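Posted 2/20/23 – please share round, closing date is at the bottom

**Casual kitchen and front counter staff, Wostdale Community Bakehouse**

We need 2 people. Soon as possible realy. One for the early bake, one for counter and orders. Could be the same household, could be total strangers, don't mind.

The bakehouse is on the corner opposite the old Brendero feed store, green awning. We do bread, pies, slices, the school lunch orders and since last winter the hospital sandwich run as well. It's got busy. Last month was 824 loaves of the plain white alone, and the sourdough is catching up.

## Early bake

- Start 3.30 am, finish when the second lot is out, usually before 10
- Scaling, shaping, loading the deck oven, getting trays onto the racks
- Flour comes in 20 kilo bags and you will be lifting them
- Some experience preferred but we've trained plenty from scratch
- Own way of getting here, no buses at that hour

The mixer is an old Hisska and it has its moods. You'll be shown.

## Counter and orders

- 6.30 am to 1 pm, with a swap to later starts if uni or school drop-off gets in the way
- Serving, coffee (basic, nobody here does latte art), phone orders, packing the lunch boxes
- Wiping down, sweeping, date labels
- Must be OK with allergies and labelling. We are strict about nuts. Please don't apply if you think that stuff is fussy
- Cash and card, end of shift till count

## Pay and the rest of it

Casual rate under the award, penalties for the early hours and weekends, super on top. Paid fortnightly. Bread to take home, whatever's left. Apron supplied, you buy your own closed shoes – non-slip, no exceptions, the floor near the sink is shocking.

There's a sign-on payment of $200 once you've done your first full month. Not huge but it covers the shoes.

Trial shift is paid. If anybody ever offers you an unpaid one in this town tell them to get lost.

We shut for a week in May for the oven reline so no shifts then, plan for it. Leave over Easter is a no for everyone, sorry, hot cross buns. We did 2,000 of them last year out of one oven and I'd like more hands this time.

## Who we're after

Someone who turns up. Someone who'll ring if they can't. Age doesn't matter, we've had school leavers and we've had retired people and both were good. Returning to work after kids or illness is fine, talk to us about hours. If English is your second or third language that's fine too, half the recipes are in my handwritting so everyone starts equal. 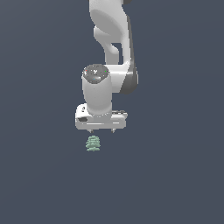
Albane Hamel wrote to say last year's ad never mentioned parking and it should have, as she went round the block for ten minutes before her trial and came in flustered. Fair enough. There's staff parking down the Delaunay Lane side, go past the bins, leave the end spot clear for the flour truck.

## How to apply

Drop a resume at the counter, or just a page with your name, number, what days you can do and where you've worked before. Handwritten is OK. Mornings after 10 are best, before that I'll have dough up to the elbows and will lose it.

Two referees if you've got them. A teacher or coach is fine for first job people.

Say which role. Say if you'd do both.

Applications close when both spots are filled – so don't sit on it.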